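# Toy Sorting Table: Common Questions

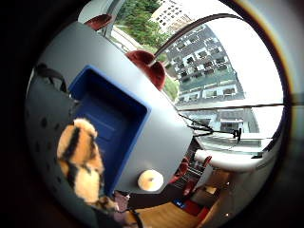
*The gray surface by the window, with a striped toy and the blue tray.*

We collect used toys, check them over and pass them on to families and daycare rooms. Most questions we get are about what to bring and what happens to it afterward. If yours isn't covered, ask Imani Mercado at the front desk.

### What can I drop off?

Plush toys, wooden blocks, puzzles, board games and picture books. Dolls are fine with or without clothes. We also take toy cars and trains, including loose track.

### What can't you take?

- Anything with a recalled part or a missing battery cover
- Water toys that have been used in a bath
- Car seats, cribs and high chairs
- Plush toys with a strong smell of smoke

### Do stuffed animals have to be washed first?

Yes, please. Machine wash on cold in a pillowcase and let the toy air dry all the way through. For long pile or anything with a music box inside, wipe the surface with a damp cloth and tell us when you hand it over. Striped and dark fabrics sometimes bleed – wash those on their own.

### What is the blue tray for?

Small parts. Eyes, buttons, game pieces and odd wheels go in the tray while a toy is being checked, and they stay there until someone has matched them up. Please don't empty it, even if the contents look like trash. We once lost most of a Stevora marble run that way.

### How do you check a plush toy?

We tug the eyes and nose, run a thumb along each seam and squeeze the body for hard lumps. A split seam shorter than a finger gets sewn up. Longer splits go in the repair bin for Clyde Tillman, who does the restuffing at home.

### How many toys come through in a year?

Last year it was over 2000. September was the busiest month, with 397.

### Can I leave old or collectible toys?

You can, but we don't price or appraise them. A tin truck from 1944 came in with a box of blocks, and we called the family back to collect it. If you think something may be worth money, have it looked at before you bring it.

### Can my kids help?

Children eight and up can sort with an adult. Sit in any of the red chairs, and leave bags off the floor near the window so people can get by.

### Can I pick out a toy while I'm there?

Not from the table. Things there may not have been checked yet. Finished toys are on the Lindgren shelves in the hallway, and each family may take two per visit.

### Do you give receipts?

Yes, on request. The receipt lists the type of goods and leaves the value blank for you to fill in. Hazel Thibodeaux can email a copy if you lose yours.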